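Why do towels drink water?

Science for Curious People, part 14

When I was little we lived in a house in Mullon with a bathroom so small that you could brush your teeth while sitting on the edge of the bath. One evening I let the corner of my towel dangle in the bathwater. When I came back to clean my teeth, the wet patch had climbed halfway up the towel! The water had gone uphill, all by itself, and I couldn't work out how. Water runs down slides, down drains and down the back of your neck when it rains. What was it doing going up?

It took me years to find out, so I'm going to save you the wait.

Water likes to stick

Water is made of tiny, tiny bits called molecules. They are far too small to see, even with the sort of microscope you might have at school. Each one is a little bit clingy. It holds on to the other water molecules next to it, and this is why water makes drops instead of spreading out into dust. (Look at a dripping tap and you'll see the drop stretch and wobble before it lets go.)

Water molecules cling to some other things too. They love glass. They love paper and cotton. They don't think much of wax, or a duck's feathers, or the non-stick pan my dad makes pancakes in.

So imagine a very thin tube made of something water likes. The water at the edge grabs the wall and creeps up a bit. The molecules behind are holding hands with the ones in front, so they get pulled along. Then the ones at the front grab a bit more wall, and up they all go again. Scientists call this capillary action. You say it ca-PILL-a-ree, and you can show off with it at tea.

The thinner the tube, the higher the water climbs. In a wide tube there's just too much heavy water in the middle for the edges to lift.

So where are the tubes in a towel?

In the gaps! Cloth looks solid, but it's mostly threads with little spaces between them, and every thread is made of even thinner hairs called fibres. All those spaces join up into thousands of wiggly tunnels. Fluffy things have masses of them. 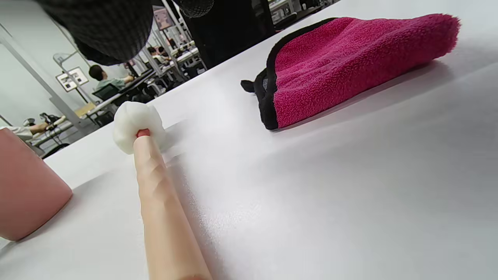

Two soft things: a magenta microfibre towel with black trim, and a squashy white ball.

Cotton comes from a plant, and its fibres soak up water on the inside as well as holding it in the gaps. Microfibre is different. It's usually a kind of plastic, and you'd think plastic would be hopeless at this, but the fibres are so fine (much thinner than one of your hairs) that there are loads and loads of tiny gaps. The water gets trapped in those.

Have you noticed that bath towels are covered in little loops? Have a look at yours tonight. The loops give the towel much more surface to touch you with, so there's more for the water to cling to. A flat sheet makes a rotten towel. I've tried it, on holiday, and I was damp until lunch.

Things that don't drink

Now think about a cup. It would be a pretty useless cup if it soaked up your juice! Hard plastic has no joined-up tunnels for water to get into, so the drink stays where you put it.

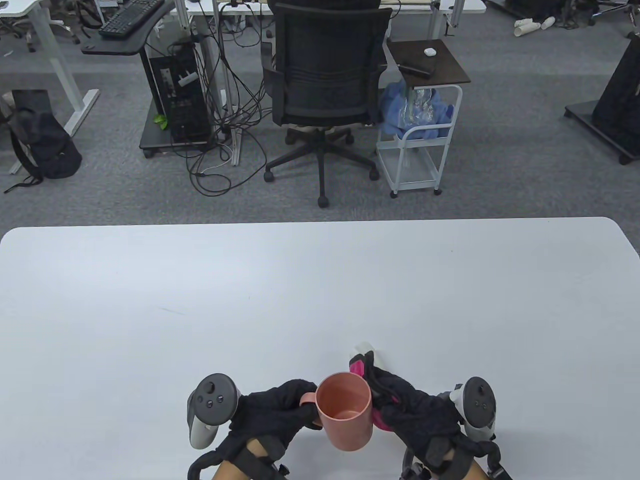
Photo: Kumaresan Nambiar

You can find out which things in your house are drinkers and which aren't. Put one drop of water on each thing and watch. If the drop sits there like a shiny bead, it's not a drinker. If it spreads out and vanishes, it is. Good things to try are a spoon, a sock, a page of old newspaper, a leaf, a plastic lid and a sponge. Please don't try the telly.

Make water walk

This is my favourite one. You'll need three glasses, two sheets of kitchen roll and some food colouring.

Stand the glasses in a row. Fill the first and the last nearly to the top and leave the middle one empty. Put blue colouring in the first glass and yellow in the last. Fold each sheet of kitchen roll into a long strip. Hang one strip from the blue glass into the middle one, and the other strip from the yellow glass into the middle one.

Now go and do something else, as it's slow at first. When you come back the colours should be creeping along the paper, and after a few hours you'll have green water in the middle glass.

Plants do it too

Trees and flowers have thin tubes in their stems, and capillary action helps the water on its way up. Tall trees need extra help. Water escapes from their leaves into the air, and that pulls more up behind it, a bit like sucking on a very long straw.

Words to remember

Molecule: a tiny bit of something, much too small to see.
Fibre: a very thin hair or thread.
Absorb: to soak up.
Capillary action: water creeping through narrow spaces, even uphill.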